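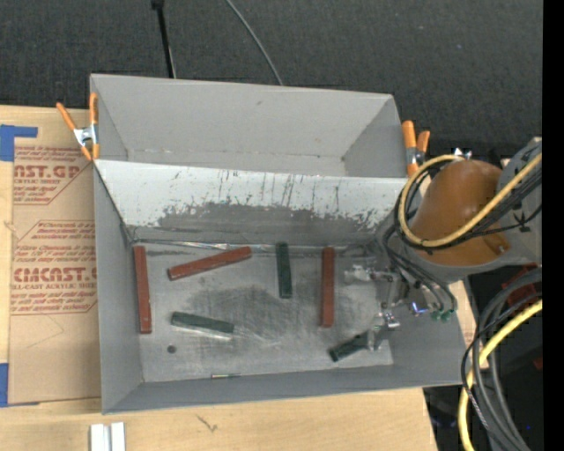 Week 4 handout: Sorting stock in the divided bin

Hi all. These are my notes from the Thursday session, cleaned up a little for those of you who were on the other shift, and for Priit Lill, who asked for them twice. Read them before you come in for the practical. They're long, but the practical goes a lot faster when I don't have to stop and explain the bin to every pair.

What you're starting with

Three red bars and three green ones, all mixed up in the big front compartment of the gray bin, with the back compartment empty. The red ones are a brick red, the green ones are quite dark, and the green ones are shorter. So you've got two ways to tell them apart, color and length, and I want you to get comfortable with both! Under the yellowish lights in the back room the color is much less help than you'd think, and last year Soo-ah Geum's group did the whole exercise in the late afternoon and went by length alone. They did fine.

The job is to end up with one kind in front and the other kind in the back. You choose which goes where, but choose before you touch anything and write it at the top of your sheet. I had a pair last term who each had a different idea about it and spent ten minutes politely undoing each other's work.

Look before you pick

I go on about this every term and I'm going to go on about it again. Loose bars don't lie in neat rows. You'll get one up and down near the left wall, one on a diagonal with its end at the foot of the divider, one almost flat across the floor, and a green one sitting between two reds. Every one of those is a slightly different pick.

Give yourself a slow look at the whole floor first. Ask which bar has the most open space beside it, and start there. The bars that reach the divider I usually leave for later, especially anything overlapping that seam at the bottom, where there's less room to get hold of the end. (Triin Strazds does them first to get them over with. We've agreed to disagree.)

When you do pick, go for the middle of the bar if you can reach it. Picking by one end is fine for the short ones, but the long ones want to swing, and then they knock into their neighbors and your careful look at the floor is out of date.

About the bin itself

People always ask why we don't use a nicer one. I like this one! It's had a life. The divider is sloped, pale along the top with little dark scratches, and farther down there's a wide ragged patch of dark gray where it looks rubbed away. The front floor is covered in fine scratches and pale streaks, with a cloudy dark area toward the middle.

For this course that's useful, and here's my question for you to think about on the bus: if you were shown only the bin, with nothing in it, what would you guess about how it gets used? Compare the floor in front with the walls in back, which are smooth apart from a faint line of wear at the bottom and one small smudge high up. Write me a paragraph. I don't mind if you guess wrong, I mind if you don't say what you're basing it on.

Do please watch the shiny strip along the foot of the divider. It throws bright highlights, and from some angles your eye takes a highlight for the edge of a bar. The flat green bar had a pale edge along its lower side too, same problem. Move your head before you decide.

Handling marks

The first of the reds, the one by the left wall, has small pale chips near one end. Note chips on your sheet, with the color of the bar and which end. Don't reject a bar for chips in this exercise. We get to accepting and rejecting in week 6, with the Foltura sheets, and I'd rather you had a clean record to argue from by then.

For the practical

Bring a pencil and the blank sheet from the Gitadden folder. Work in pairs, one picking and one writing, then swap and do the whole thing again from a fresh mix. Agnese Ramanauskas will be at the front table handing out timers. Time is worth 2 marks and the written record is worth a good deal more, so please don't race.

Paragraphs about the bin go in my tray by noon on Thursday.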